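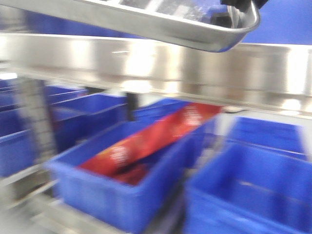 Good news for anyone who's missed a hot lunch on market days: the Grumau community kitchen is opening again on Tuesday! I popped in to see Olga Palma, who's running it this year, and came away with a slice of plum cake and a long list of soups.

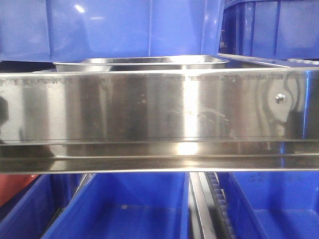
*Polished steel, with a few smudges and scuffs.*

Lunch costs £4, and Olga reckons they can feed 300 people a week once the new rota settles down (Selim Kozan is on bread, so get there early). The refit was paid for by last May's raffle and a sponsored walk, plus £600 from the bowls club.
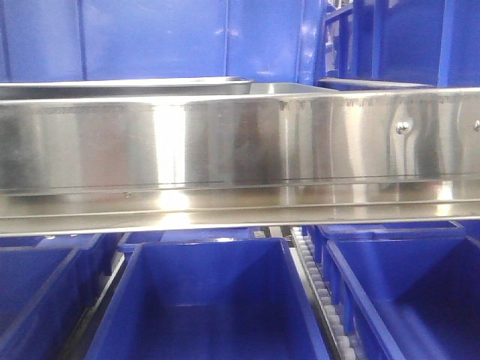
Doors open at noon, and you don't need to book unless you're bringing a big group. I'll be the one going back for more cake.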